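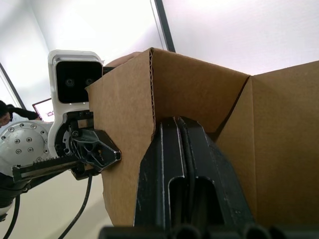

**Progress report, second period: two-arm handling of corrugated boxes**
Flekbridge site, work package 3
Prepared for the McGrath program office

## 1. Status

Work package 3 covers learned control of large open boxes with two arms. Data collection is complete at 1131 accepted demonstrations. The policy, which we call Plikar in the code and in earlier reports, has been retrained once on the full set. Bench evaluation has started. The comparison against the scripted baseline is late and moves to the next period.

Spending is within plan. One purchase (spare gripper pads) was brought forward.

## 2. Data collection

Operators drive both arms and the wrist cameras record throughout. An episode is accepted if all camera streams are complete, the clocks agree, and the operator marks the end state as reached. Episodes in which an operator corrected a bad grasp are kept and tagged, as agreed at the last review.

The first 80 episodes were recorded with an older gripper calibration. They are stored separately and aren't part of the count given above.

## 3. Visual input 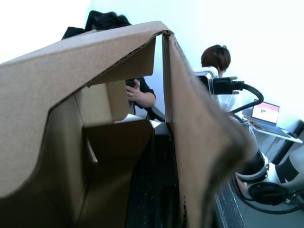 Occlusion remains the main source of error in state estimation. Corrugated board at close range has almost no texture the encoder can use, and a wrist camera working near an open box loses most of the workspace. With one flap folded over at a slant and another standing upright, the usable background shrinks to the gap between them and a strip to the side, and the dark interior of the box gives little depth information. The first version of the policy treated the two wrist views as equally reliable at all times. The retrained version weights each view by a predicted occlusion score.

The score is learned from the demonstrations without extra labels. During training we hide one view at random and ask the network to estimate the flap angles from the other. The error on that estimate becomes the target for the score. Training cost rose slightly, and inference still fits inside the control period.

## 4. Flap control

A flap is modeled as a hinged panel with one angle and a stiffness term. This holds for new boxes. After repeated folding the crease softens, the panel starts to bend away from the crease line, and the single-angle model underestimates how far the free edge will travel.

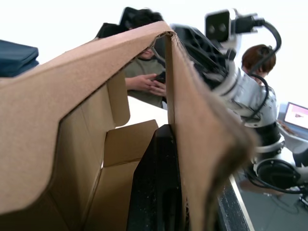 Two changes are being tested. The first adds a second hinge at a position the network predicts. The second leaves the model alone and limits contact force when measured and predicted angles disagree. The second is easier to maintain, and we expect to keep it unless the two-hinge version shows a clear gain on worn stock.

## 5. Bench results

Evaluation so far consists of 80 trials on large boxes, all with the retrained policy. A trial counts as a success when both arms hold their assigned panels and the requested flap position is reached without a regrasp.

- Successes: 59
- Failures or regrasps: 21

No trial was repeated or removed. Failures were most frequent on boxes that had already been folded many times, in line with section 4. These figures shouldn't be compared with those in the first report, which used a looser success rule.

A short side series with small closed boxes was added to check transfer of the grasp module. It comprised 22 trials and is logged under Adovia, the shared task library. Results will be reported once the scoring script has been checked.

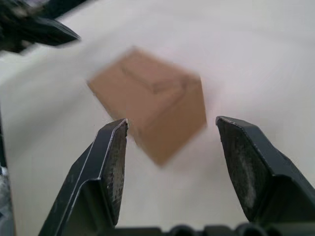

*Figure 4. Small box above the open fingers of the right gripper, wrist camera view. Wear is visible on both contact pads.*

## 6. Open items

1. Scripted baseline comparison, carried over.
2. Pad replacement interval. Pad condition is not logged at present; a field will be added to the episode header.
3. Motion blur in the wrist streams during fast moves. A shorter exposure will be tried first.
4. Decision on the two-hinge model, due before the next training run.

Questions on the data release should go to Eimear Hennessy.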